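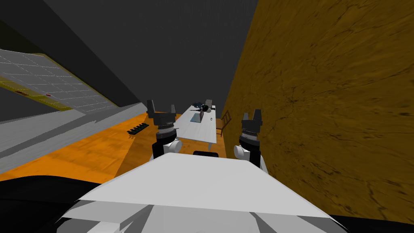 Figure 1. Computer rendering, white torso with two raised arms.

Workshop notebook, Flellevlow Paper and Binding Workshop
Entry of 22 Feb 2026
Subject: wheat starch paste, second series

The purpose of this series is to settle the working recipe for wheat starch paste before repairs begin on the Iyengar ledgers. The first series, completed in December, gave a paste of good strength but uneven texture. The notes for that series are in the previous notebook and are not repeated except where a figure is needed for comparison.

Materials. Starch was taken from the opened Fostora sack and passed once through the fine sieve. Water was drawn from the filtered tap. The old double boiler was used for all batches; the replacement pan has not been delivered.

Batch A. 70 g starch to 350 ml water, soaked overnight and cooked with constant stirring. The mixture thickened early and caught on the base of the pan. It was strained twice after cooling. Small lumps remained after the second straining, and the batch was kept only for lining test boards.

Batch B. Same quantities, with the heat lowered as soon as the mixture began to turn translucent. Cooking was continued for 35 minutes. The paste set to a firm, even block and passed through the horsehair strainer without difficulty. Thinned to the consistency of light cream, it brushed out well on the medium-weight repair tissue.

Batch C. Same as Batch B, but without the overnight soak. The set was softer and there was some graininess under the brush. The soak should therefore be retained, although it means that paste cannot be prepared on the morning it is required.

Drying tests. Strips of repair tissue were pasted to offcuts of ledger paper and dried between blotters under a 3 kg weight. The blotters were changed at 15 minutes and again after one hour. Strips from Batch B lay flat the next morning. Strips from Batch A showed cockling along one edge, which may be the fault of the blotter and should be checked before it is blamed on the paste. Batch C strips were acceptable but lifted at the corners when flexed.

Ledger condition. Volume 109 was opened for examination during the drying period. The sewing is intact as far as leaf 175, after which two gatherings are detached. The spine lining is a coarse printed waste paper and should be kept if it can be lifted in one piece. Iron gall ink is present throughout the volume. Moisture must be kept to a minimum on written areas — the thinned paste is too wet for those leaves, and a drier application through a blotter is to be tried first on an unwritten margin.

Storage. Remaining paste from Batch B is in the covered jar on the lower shelf of the refrigerator. It is to be discarded at the first sign of odor or discoloration. No preservative has been added.

Outstanding:
Repeat Batch B with starch from the unopened sack.
Test the Ovier tissue in the lighter weight, both grain directions.
Replace the blotters in the left-hand press.
Ask again about the pan.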